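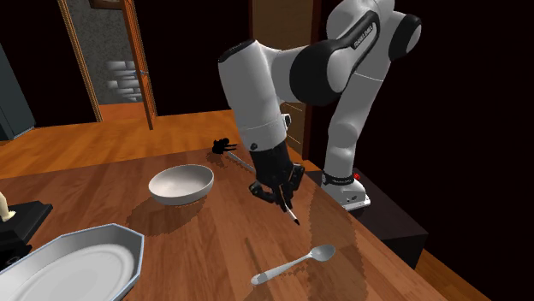 The Ditolwood letter drive is back for another summer, and if last year is anything to go by, the mail carriers on the Fleltov side of town will want to stretch before their rounds. For anyone who missed it the first time, the idea is a simple one. You come into the library, you pick up a sheet of paper and an envelope, and you write to someone you'll never have met, in this case a resident of one of the care homes along the Fleltov road. You can bring any pen you like, and people are surprisingly attached to theirs. Some swear by a good heavy fountain pen, some by whatever was at the bottom of the bag, and some would be happiest with a slim white thing with a black tip, like the one slanting down toward the wood grain at the top of this page. The library doesn't mind in the least, so long as the ink is dark enough for older eyes to read.

Last June the drive brought in 359 letters, which took everyone by surprise, including the people running it, who had ordered 300 envelopes and thought that was being optimistic. The last few dozen went out in whatever could be found, and a few arrived in envelopes left over from somebody's wedding, with silver edges and all. I'm told those were the most popular of the lot, and at least one is still propped up on a windowsill at the far end of the Fleltov road, next to a geranium.

This year the order is bigger. Govindasamy Stationers, on the corner by the bus stop, has given 200 pads of writing paper toward the drive, all of it the cream-colored Onum kind with the faint lines. If you've ever tried to write a letter on completely blank paper and watched your sentences slide off downhill toward the right-hand corner, you'll understand why the faint lines matter. The shop is also putting a box by its register for anyone who'd like to drop in spare stamps, and it will keep the box there right through to the end of the month. Stamps of any value are welcome, and they don't have to match. (A letter that turns up with four different stamps on it has a certain charm, we think.)

The writing tables will be set up in the library's back reading room, the one with the tall windows that look out over the bowling green. It will be open to letter writers from ten in the morning until the library closes, with one late evening each week for people who work during the day. There's no need to sign up and no need to stay for any set amount of time. Last summer a good many people came in meaning to dash something off before lunch and were still there when it was getting on for three o'clock, chewing the ends of their pens and starting again.

That starting again is the part people seem to worry about most. We had quite a few messages after the first drive from readers who said they would have loved to join in, but they hadn't written a letter since they were in school and didn't know how you began one, never mind how you filled two sides of paper. So this time there will be a short talk on the opening morning about what makes a nice letter to get. It has been put together with help from the care homes, who asked their residents directly, and the answers were lovely and also very practical.

They would like you to write larger than you think you need to. They would like to hear about your day, including the dull bits, and they'd particularly like to hear about your garden if you have one and your pets if you have those. Quite a few asked for news about town. What's in the old shoe store now? Did they ever fix the clock? One lady wanted it passed along that she's perfectly able to hear about bad weather and bad backs and that not every letter needs to be cheerful from top to bottom. Recipes are wanted too, even from the residents who no longer cook, and there was a strong vote for jokes, with a polite request that they be clean enough to read out at breakfast.

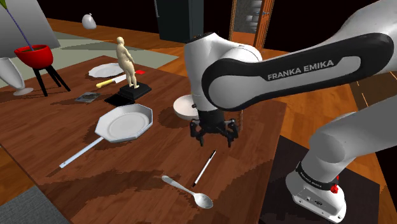 Please do put your first name at the bottom, and leave off your last name and your home address. Replies come back by way of the library, where they're sorted into a set of pigeonholes by the front desk, and you can stop in and ask whether there's anything waiting for you. More than half of last year's writers got an answer, some of them several pages long. One of our own readers got back a full set of instructions for turning the heel of a sock, complete with drawings, and has since knitted two pairs, the second of which she says can even be worn in company.

Children are very welcome, and there will be a lower table for them near the picture books with crayons and thicker paper. Drawings count as letters. So do postcards, and so do poems, and so does a single line if that's all a small person has the patience for. The elementary school is planning to bring its third graders over for a morning, which will be a noisy one, so if you like quiet when you write you may want to telephone the front desk and ask which morning to avoid.

For those who can't hold a pen comfortably, or would simply like the company, there will be somebody on hand every afternoon to write down a letter while you talk. This was tried out in a small way in the final week last time and turned out to be one of the nicest corners of the room. People told stories they hadn't told in years, and there was a fair amount of laughing, and on one afternoon a certain amount of crying as well, all of which went into the letters. You can also type your letter at one of the library computers and have it printed in big type at no charge. The care homes were clear that they like those just as much, whatever the handwriting crowd may say.

If you can't get to the library, letters can be left at Govindasamy Stationers during shop hours, or handed in at the post office counter in an envelope marked "Letter Drive." Please leave them unsealed. The homes give each one a quick look so they can match writers and readers who have something in common, and this has led to some very happy pairings, among them a retired bus driver and a boy of seven who can name every route in the county.

Coffee and tea will be served in the hallway outside the reading room, well away from the paper after a sad episode last summer with a full cup and somebody's fourth page. There'll be cake on the opening morning and, with luck, on a few mornings after that. Anybody who bakes and would like to bring something along should leave a note at the front desk so that we don't end up with nine lemon loaves on the same day and nothing at all the next.

The drive opens at ten in the morning on the first of June and runs all month, and the first bundle of letters will go up the Fleltov road at the end of the opening week. The library would also be very glad of lap trays, reading glasses in good condition and a second kettle, if you happen to have one in the back of a cupboard.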